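Music Business and Culture
Unit 6 notes: Songs, videos and charity campaigns
Instructor: Trilok Dwivedi

Read these notes before the seminar. Bring a copy of the Sukell case sheet, which is on the course page under July.

1. What we mean by a charity release

A charity release is a song, video or remix put out with a stated link to a cause. The link can take several forms, and you should be able to tell them apart.

Direct giving: all or part of the income from the recording goes to the charity. Check which income. Sales, streaming, publishing and sync fees are separate streams, and a press release that says "proceeds" may cover only one of them.

Dedication: the work is offered in the name of the cause and no money changes hands. The charity gets attention and the right to use the clip in its own channels.

Event tie-in: the release promotes a concert or a screening, and the ticket money goes to the cause.

Students often write "the band gave the song to the charity." Avoid this unless the rights were in fact assigned. In most cases the artist keeps the copyright and grants a license for a fixed term.

2. Who has to agree

A recording normally has two sets of rights, one in the song and one in the master. The songwriter or publisher controls the first. The label often controls the second. A remix adds another person, the remixer, who is usually paid a flat fee and signs over any claim. A video adds the director and the owners of any archive footage.

In the Sukell case the singer agreed in one phone call. The label, Cozma, took longer, and the footage took longest of all - the film had been shot over several years for a different project, and the releases signed by the people in it did not cover fundraising.

3. Case: Amia and the river campaign

Amia is a four-piece band from a river town. They made a video for a local water charity using an older album track. Main points:

The remix ran two minutes shorter than the album version so that it could be used before film screenings.

The budget was $616, nearly all of it spent on color correction and captions. The director worked unpaid and kept the right to show the film at festivals.

The charity printed 400 postcards with a link to the video and handed them out at 20 screenings. It asked for an email address and did not ask for money on the night.

The band's manager argued for a donate button on the first screen. The charity said no, on the grounds that people who sign up first tend to give later. We will discuss whether the evidence supports this. Drimer's chapter in the reader takes the manager's side.

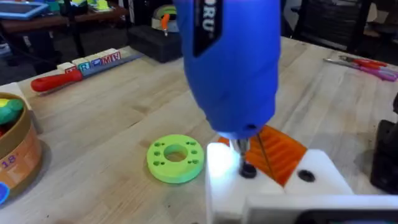

4. Measuring results

View counts are the easiest figure to get and the least useful. A view does not tell you whether the person finished the video, knew which charity was involved or did anything afterward. Better measures are new sign-ups, repeat gifts and requests from schools or clubs to show the film.

Timing matters too. If a release comes out in the same week as a tour announcement, you can't easily separate the two effects. Say so in your essay. You will not lose marks for admitting a limit in the data.

Artists also gain from these projects - press coverage, a reason to revisit an old song, goodwill with fans. That is not a criticism. Your job is to describe the exchange accurately on both sides.

5. For the seminar

Read the Drimer chapter and the Sukell case sheet.

Find one charity release from the past ten years. Write down who owned the song, who owned the master and what the charity received. If you can't find one of these, note where you looked.

Terms to know: master, publishing, sync license, flat fee, assignment, term.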